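Sterkix Robotics Club
@sterkixclub

Unpopular opinion from somebody who helps run a school robotics club: most of what we call "robot learning" is teenagers learning patience. I'm posting through our February project anyway. Mute me if you need to.

The project is the Fetlow challenge. Two arms, one cup, one pen, one marker. Pen and marker end up in the cup. A toddler can do it and has opinions about it.

The club picked this over the maze. I voted for the maze. With a maze you know if you're done. With a cup, half the afternoon goes to arguing over what counts. 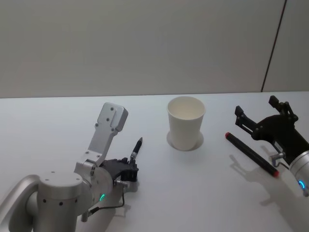
So before anybody wrote more code I made them write a rule. It took most of a session. Both items in, cup still standing, no hands past the table edge once the run starts. If a person touches anything, it's a fail. Yes, even if it "would have gone in."

The first draft of the rule had an exception for bad starting positions. Guess how many starting positions were bad under that draft. I crossed it out.

Next thing that bugs me: the number. The McIntyre room put up a poster last term saying their setup does this kind of task over and over without trouble. No count, no rule, no list of failures. Great poster, nice font.

We said we'd do 200 runs and log every one. The students thought I was kidding. The log is a spreadsheet with a column for what went wrong, and "it was weird" is not allowed in that column anymore.

Some of them wanted to stop early because it was going well. That's exactly when I don't want to stop. You don't get to quit a coin toss while you're ahead either.

Final tally, 200 runs, 166 passes. That's 83 percent. I've already heard it rounded up to "almost 90" in the hallway, and I'd like whoever did that to come see me.
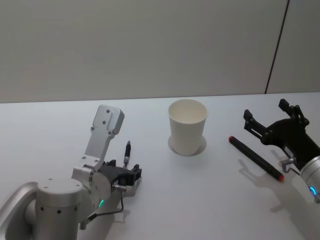

What 83 percent means: it works most of the time in our room, with our cup, under our lights, when the stuff starts more or less where we put it. I would not put one word more than that on a poster.

What it doesn't mean: that the thing "understands" cups. A student wrote that in the report. We had a talk. I'm not trying to squash anybody, I just want to know what test would show it, and until there's a test the word comes out.

The failures are the best part of the sheet if you ask me. A lot of them are the marker. It goes in at a lean, catches the rim, and over goes the cup. The pen is mostly fine. Two grippers, two very different records, and the summary slide had one number for both. Now it has 2.

Also in the sheet: a whole cluster of misses from one evening, starting after 6 pm. The students say lighting. Could be lighting. Could also be that everybody was tired and setting things down sloppy. We don't know, and "we don't know" is going in the report in those words – I had to fight for that line.

Somebody asked if I even like robots. I do! I got into this because I like them. I just sat through a lot of demos where you see the one good take and then there's pizza.

If you run a club and want to try it, the whole thing costs you a cup and your free time. Write the rule first. Pick the number of runs first. Tell the kids both of those can't change, then watch them try to change both.

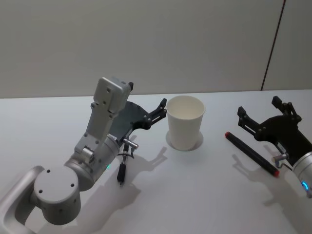
Bistby Makers replied: We did a cup task in the fall and only kept 20 runs, so point taken. But 200 with the same cup in the same spot mostly tells you about that spot. Did you ever move it?

Fair hit. No, we didn't move it on purpose, and that's the biggest hole in the thing. Next round the cup position gets drawn from a hat before each run. I expect the number to drop and I've told the students so.

They think it'll hold. I've got that in writing too – separate tab, same spreadsheet.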